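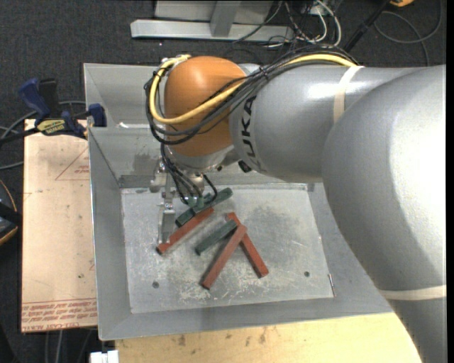 The KUKA over the gray bin, green and red bars on the floor of it

11 Dec 2025

Print this entry | E-mail this entry

Second day with the Dindomov picking kit on trial and I have opinions! Astier let us have it for the month, software and gripper together, and we have to say yes or no before the end of December. I went in expecting to hate it (the last kit we tried had a manual that was mostly photos of its own box) and I'm coming round, slowly.

The red and green bars are a mean little test. They lie across each other any way they like, one red propped on another, and the finger has to get down between them without shoving the whole pile into a corner. Lay them out neatly and anything can pick them. Tip them in and you find out what you're paying for.

What I like: the teaching screen. I had a new pick pose saved before my coffee was cool enough to drink, and the approach angle is a plain slider with the degrees written next to it. What I don't like: all those hoses and wires hanging off the tool. I spent half the morning watching the loops when I should have been watching the bars. Astier sells a sleeve for that, extra of course. I wrote back and asked why it isn't in the kit — no answer yet.

Also the log numbers every attempt in one long run and won't start over when you change jobs. Today's first one was 2118. I've been keeping my own notes in pencil next to the keyboard, like it's 1985.

The grip force is still on the factory setting and I want to try it lower tomorrow. Then the six-bar mix, if I can find where the blue ones went. Rivadeneira's quote came in too, cheaper, but you have to buy their support plan for two years and I'm not wild about that.

Feet hurt. Leftover soup, bed.

Recent entries
Unpacking the Dindomov crates
Lostby open house, and the long drive home
Why I gave up on suction cups

Last updated: same evening, fixed a typo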